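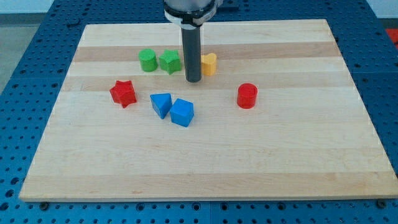

Jarncombe, February

Enodine Inbox
Shared comment and message handling for small business accounts

Enodine Inbox collects the comments, direct messages, mentions and reviews from your company's social pages and puts them in one list. Your staff answer from that list, and the reply goes out on the page where the customer wrote. It runs in a web browser. There is no separate program to install on a desktop computer.

We sell it to shops, workshops, clinics, clubs and other places where answering customers online is part of somebody's job but is seldom all of it. If you have a full-time social media team, you will probably want Enodine Desk, which has its own page.

What it does

Every incoming item is shown once, with the name of the page it came from and the time it arrived. Items can be assigned to a person, marked as done, or held until later. When someone opens an item to reply, the others see that it is taken and can't send a second answer by mistake.

Saved replies hold the text you write over and over, such as opening hours, return rules and directions to the parking lot. Each account can keep up to 80 of them. A saved reply can be edited before it is sent, and we suggest that you do edit it. Customers notice when the same paragraph shows up under four posts in a row.

The filter sorts out obvious spam and puts it in a side folder. Nothing in the side folder is deleted until you empty it. You can add your own words to the filter, and you can also list words it should leave alone — a fishing store, for one, will not want every comment with "bait" in it set aside.

The weekly report shows how many items came in, how many were answered, and the usual time to a first reply. It can be sent by email or saved as a spreadsheet.

What it does not do

Inbox does not schedule posts, buy ads or write replies for you. It does not find new followers. It cannot bring in messages that were deleted on the network before you connected the page.

From a customer

Josiane Boyer manages online orders for Lemaire, the kitchenware store Yannick Lemaire opened in Jarncombe. The store connected its pages to Inbox last fall. By the end of the holiday season the account had taken in 2,052 items, and 1,443 of them were comments on posts.

"Most of what we get is the same handful of questions," Boyer says. "Is it in stock, can it go in the dishwasher, do you ship. Before, Yannick would answer from his phone at night and I would answer the same person in the morning. Sometimes we gave different answers."

The store now has one person on the list in the morning and another after lunch. Complaints are assigned straight to Lemaire himself.

Setting it up

Sign in, choose Connect a page, and follow the steps for each network. You must be an administrator of the page. The first import covers the previous month and can take a few hours on a busy page, so start it in the evening if you can.

After that, add your staff under People. There are 2 roles. An Agent can read, reply and assign. A Manager can also change saved replies, edit the filter and remove people. Someone who leaves the company should be removed from the page on the network as well as from Inbox.

Setup help is included in the first month. Ginette Besson and Babatunde Tijani take setup calls, and you can book a time from the Help menu.

Working with Udar

If you already use Udar for customer records, Inbox can attach a conversation to the matching customer. Turn this on under Connections. Matching is done by email address or by a handle you have entered yourself — we don't guess from names. Notes written in Inbox stay in Inbox unless you tick the box to copy them over.

Ordering

Inbox is billed by the month, per account, with no charge for extra staff. You can cancel under Billing and keep access until the month runs out. Exported reports are yours to keep.

For clubs and charities, write to Halldóra Juhl in sales before ordering and ask for the nonprofit rate.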